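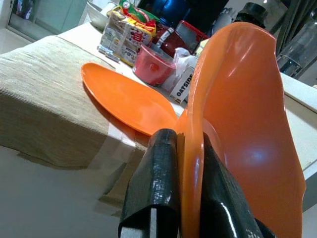

## Ruria Roof Box Carrier Bars, Frei fit kit

Set of 2 aluminum crossbars with lockable end caps. Fits the Zimton wagon and five-door hatchback with raised side rails. Cars with flush rails need the Druketti adapter feet, sold separately.

### Specs

- Bar length: 112 cm
- Bars per set: 2
- Lock cores: keyed alike, two keys supplied
- Finish: black or plain silver
- Warranty: 12 months

### Fitting

Clamp the front bar first, then the rear. The tape measure markings on the underside should read the same on both sides of the car. Tighten by hand, then finish with the torque key from the kit until it clicks. Check the clamps again after the first drive and every 1000 km after that.

The load limit is set by your car's roof, so look it up in the owner's manual and count the weight of the bars and box as part of it. Take the bars off before using an automatic car wash.

### Changes

Updated Feb 2, 2022: sets packed since November come with the longer rubber strip. It needs trimming to length once the T-slot accessories are in place. Older strips still fit and can be ordered as a spare part.

### Returns

Unused sets can be sent back with both keys and the torque key. Trimmed rubber strips can't be returned.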